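Pour-over gear: what stays on the bench and what goes in the cupboard?
Kimstead Home Forums > Kitchens > Benches, shelves and clutter
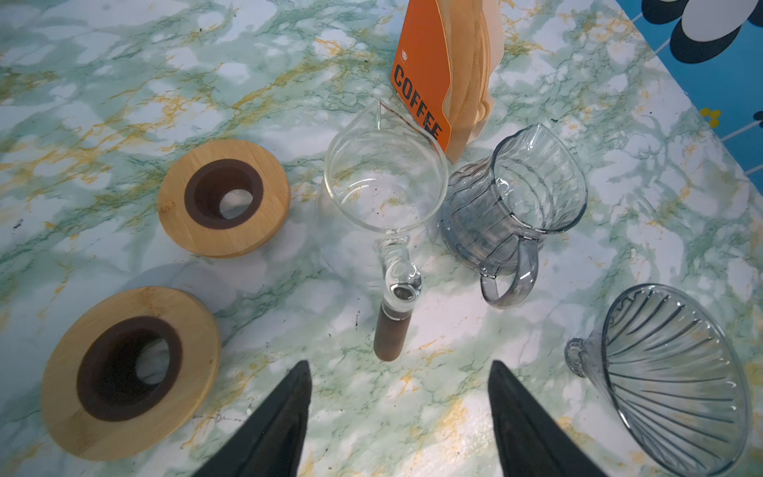 The current state of the coffee end of the table. Cupboard not shown, for its own dignity.

gooseneck_gary
Right. I was told this hobby was minimalist. You heat some water, you pour it on some coffee, you feel calm. I now own enough bits to stock a small op shop and I've had to spread them out on the table to have a proper look at them.

For the inventory-minded: two bamboo dripper stands, the clear glass server with the wooden grip on its handle, filters, and the smoky grey ribbed pitcher, which came from my aunt and which I use for the water I'm about to heat. The dripper itself is the grey cone lying on its side and the kettle lives on the stove.

The cupboard I have for all this is 30 cm wide and already has the blender in it. Open to suggestions on what earns its spot on the bench. Please don't say pegboard.

tealeaf_refugee
Pegboard.

mildlycaffeinated
First question has to be why there are two stands. Do you have two drippers?

gooseneck_gary
One dripper. I ordered a stand from Florno, it went missing in the post, they sent another, and then the first one turned up with a sticker on it from a depot in the wrong state. I offered to send it back and they said keep it. So now I'm a two-stand household.

mildlycaffeinated
Then one of them goes in a box in the garage until the first one cracks. Sorted, next.

benchtop_bandit
Hard disagree on the garage. Mine went out there over winter and came back smelling of lawnmower. If it's bamboo, keep it indoors and somewhere with a bit of air. Spare one makes a perfectly good trivet for a small pot, if you don't mind it having a hole in the middle.

oldmate_percolator
A trivet with a hole in it is a quoit.

benchtop_bandit
A quoit you can put a pot on, then. I stand by it.

flatwhite_defector
Never mind the stands. There are dark specks on the inside of that server. That's old coffee, Gary.

gooseneck_gary
It gets rinsed!

flatwhite_defector
Rinsed is what you do to lettuce. Coffee oil doesn't care about your rinse. Warm water, a spoon of bicarb, leave it for 30 minutes, then go round with a bottle brush. Mine had gone the colour of weak tea before I noticed, and I'd been blaming the beans the whole time. I owe that roaster an apology.

oldmate_percolator
I've had the same percolator for longer than some of you have had teeth and it has never seen bicarb. The flavour's in the walls.

flatwhite_defector
I have no doubt there's something in the walls.

mildlycaffeinated
Back on topic before this becomes the Great Descaling Thread again (603 replies, two bans). I'd sort by how often you touch it. Server and dripper every day, so they stay out. Filters every day, but they hate steam, so up high or in a drawer. Spare stand basically never. Pitcher depends whether you really need it.

tealeaf_refugee
You don't need the pitcher. The kettle goes under the tap. That's the whole design of kettles.

gooseneck_gary
The kettle has a tiny opening and my tap has the water pressure of a fire hydrant. Without the pitcher I wear it. Also it was my aunt's and she visits.

tealeaf_refugee
Withdrawn. Aunt pitchers are load-bearing.

shelf_life_88
Can we talk about the filters though. If they're standing up behind the card like that they'll be fanned out like a deck of cards by the end of the month, and then you get the one that folds in on itself mid-pour and you're drinking gravel. I had the Skustura wall holder, the wire one. It was fine until I used it. Cone filters slid out the side every time somebody shut the fridge. Ended up with a plain letter rack from the stationery aisle and it's held them ever since.

benchtop_bandit
Seconding the letter rack. I've also seen people use a napkin holder, but the gap's too wide unless you buy filters in bulk.

mildlycaffeinated
I actively like the wire one. Mine's screwed into a stud, for what it's worth, and the fridge is at the other end of the kitchen.

shelf_life_88
So it works as long as you've renovated around it. Noted.

gooseneck_gary
Letter rack sounds cheap and I'm into that. What about a tray? There's a round one at the Dvořáček shop near me that would take the server, the dripper and one stand. My thinking is that if it's on a tray it's a display, and if it's off a tray it's a mess.

oldmate_percolator
It's a mess on a tray.

flatwhite_defector
I'm pro tray, mainly for wiping. One lift and the bench is clear. Get one with a lip. And don't get white, whatever the shop tells you, you'll see every drip from across the room. That marble pattern you've got with the green and mustard in it would hide a multitude of sins, so I'd honestly leave the wet stuff straight on that and skip the tray.

benchtop_bandit
Loving the table, by the way. My nan had a bathroom that colour and I mean that warmly.

gooseneck_gary
I'll take it. The table came with the flat and I've gone from hating it to defending it at dinner parties.

Update, 3 pm: server is soaking in bicarb. The water has gone a colour I won't be sharing. Filters are in a drawer for now, pending letter rack. One stand is under the dripper and the other is holding up a basil plant, so the pot drains through the hole.

benchtop_bandit
So it IS a trivet.

oldmate_percolator
It's a quoit with basil on it.

tealeaf_refugee
Did you at least measure for pegboard?

gooseneck_gary
The blender has moved to the laundry. That's all I'm prepared to say before July.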